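Visit to the Vutholm paper mill open day

We drove up on the morning of 01/07/2023 and got to Vutholm a little before ten. The lot by the main gate was already full, so we were sent to a gravel field across the road. Parking was free. The walk back to the gate took five minutes, and there was a man in a yellow vest stopping traffic.

The mill makes uncoated paper, mostly for envelopes and school notebooks. It changed hands in April and now belongs to Foltico, which also owns two smaller mills farther south. You could see the new name on the gate and on the safety glasses, but the old Vutholm sign is still on the water tower.

Tours left from the canteen in groups. Ours was led by Elaheh Kermani, a process engineer on the wet end. She spoke through a headset and everyone got an earpiece, which you need once you are inside. Mine cut out twice near the dryers. Earplugs were handed out as well, and I don't know how you were supposed to use both.

We started at the pulp store. The mill buys its pulp in bales and doesn't cook its own wood anymore. The bales go up a conveyor into the pulper, where they are broken up in warm water. There is a window you can look through, but it was fogged over when we got there.

The paper machine was the main thing I had come for. It was running that day, making a notebook grade. Kermani gave the speed as 700 meters a minute and said the machine can go faster on the lighter grades. The stock goes on at the headbox as nearly all water, and by the end of the wire section it can hold together as a sheet. Then come the presses and the dryer cylinders, 40 of them, under a hood. It was very hot along that side and two people in our group waited at the door.

At the far end the sheet is wound onto a steel spool. We got to see a reel change. It was over in a few seconds and I missed most of it behind a taller person. The winder then cuts the big reel down into customer rolls. The one on the scale while we stood there read 2242 kilos.

The control room was closed to visitors this year. You could look in from the corridor. Somebody asked about broke, the paper that gets torn or trimmed off, and the answer was that all of it goes back to a pulper under the machine.

After the tour there was a sheet-making table for kids in the old finishing hall, with small molds and a tub of pulp. The line was long. Maruyama, who supply the felts, had a stand with samples you could handle. Hustness had a stand too, with pumps, but no one was at it when I went by.

Lunch was soup and a roll in the canteen, paid in cash only. The company store sold notebooks and reams of seconds at good prices. I bought three reams and regretted it on the walk back to the field.

We left at two. The open day is held every other year.

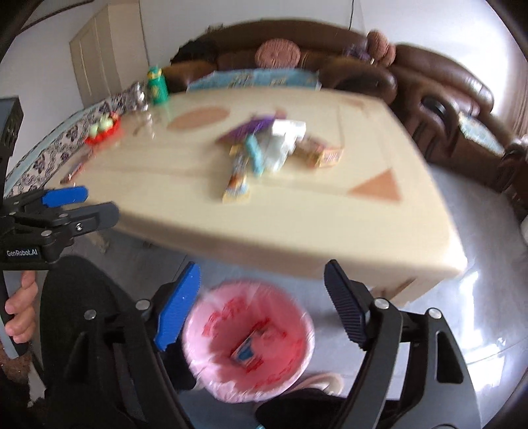

Cream-colored table, with a pink-lined waste bucket on the floor.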